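Home & Table | Visits | Trade Days

An open day at Waltis, or how many ways can you fold a dish towel

I went to the Waltis open day expecting to be sold something, and I was. The invitation promised "a day inside the everyday textile," which is the sort of phrase that makes me check where the exit is. It also promised free parking. The parking was across the road and cost $2.

Waltis sells kitchen and table linens, mostly to small hotels and cafes, and for one day it lets the public walk through. You get a paper badge, a map and a tote bag with a catalog in it. The catalog runs to 166 pages. I have looked through it twice and I still couldn't tell you the difference between a glass cloth and a tea towel, except that one of them costs more.

The warehouse

We started among the shelves, in a group of 40, which was too many for aisles built for a cart. The guide spoke well but softly, and those of us at the back learned mainly about each other's coats. I did catch that the company carries 284 separate items. A man near me asked how many of those sell. He was told that all of them have their customers. I wrote that down as a no.

The Foltar stand was set up at the end of the aisle, handing out squares of a new cotton blend that is supposed to dry dishes without leaving lint. I took mine home and tried it on wine glasses. It left lint. Maybe it needs a few washes, as the leaflet says, but then so does every towel I own, and they came without a leaflet.

The folding room

This was the part I had come for. Waltis claims that the way you fold a cloth changes how long it lasts, and the leaflet is quite firm about it: fold in thirds, never in half, and change the crease every time. I asked what the claim was based on and heard about "years of experience." Fine. My grandmother had years of experience too, and she folded everything in half.

What I did like was that the room was small and plain, with a light-blue table and a checkered cloth in white and grays to look at instead of another slide show. A dark green mug with a gold rim stood over on the left, a nicer mug than the one my coffee came in.

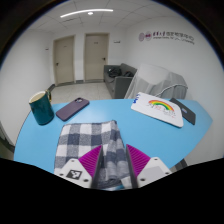
Does any of it work at home?

I have been folding in thirds since the visit. My drawer looks better, I'll give them that, and the stack doesn't slide over when I pull one from the middle. Whether my towels will last longer I can't say, and I doubt Waltis can either. Mine usually die from bleach or from being used on a hot pan.

One tip did seem worth keeping. A checked cloth is easier to fold straight than a plain one, as the squares give you a line to follow. It's a small thing, and you don't need a tour to find it out, but I had never used the pattern that way.

The shop, naturally

You leave through the shop. Open day prices were marked in red, and I compared a few with the catalog in my bag. The Kurano table runners were truly cheaper. The Painemal napkins were the same price to the penny, red sticker and all. When I pointed this out at the register I was told the sticker meant "featured."

I bought one checked towel anyway. It shrank a bit in the first wash, mostly lengthwise, so now the thirds don't come out even.

The next open day is planned for July. Go if you live close and like looking at shelves. Bring your own coffee, stand near the front, and keep the catalog open when you reach the red stickers.

Posted January 27, 2026

We use cookies to remember your settings and count visits. By continuing to read, you accept our cookie policy. Accept | Manage choices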